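Kitchen & Pantry > Storage > Snacks

How do you keep mixed snack bars sorted on a butcher-block table?

Posted by Desby

We buy bars in bulk for the break room and they used to live in one big box. By Wednesday it's a mess and people dig through it to find the flavour they like. I've moved them into open bins on the wooden table, one grey and two clear, but I'm not sure the split makes sense. I also don't want to scratch or stain the wood, which was oiled in September. 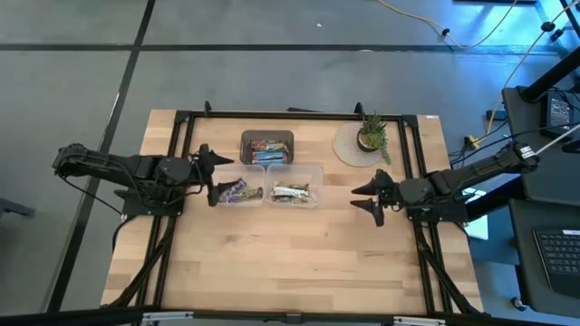
Jadoon

Clear bins are good for whatever runs out first, as you can see the level from the side. Your grey one has the red and brown wrappers at one end and the blue at the other, and I'd leave that alone. The right-hand clear bin is more of a pile. Stand those bars on edge with the labels up and you'll fit more in.

For the wood, stick felt dots under each bin, 4 per bin. Wipe crumbs up dry. If you get a mark, a light rub with 200 grit along the grain and a bit more oil will fix it.

Brostadby

Watch the plant. A woven mat won't stop water if the pot drains through, and you'll get a dark ring on the timber. Put a saucer between the pot and the mat, or take it to the sink to water it. Succulents don't need much anyway.

Grirnstead

We just use a basket. Never had a problem. Ours gets through nearly 700 bars a year and whoever empties it fills it up again. Keep the nut ones separate if anyone has an allergy, with a label on the bin.

Tagged: pantry, bulk buying, timber care, break room

Contact us | © Home Help Board | Back to top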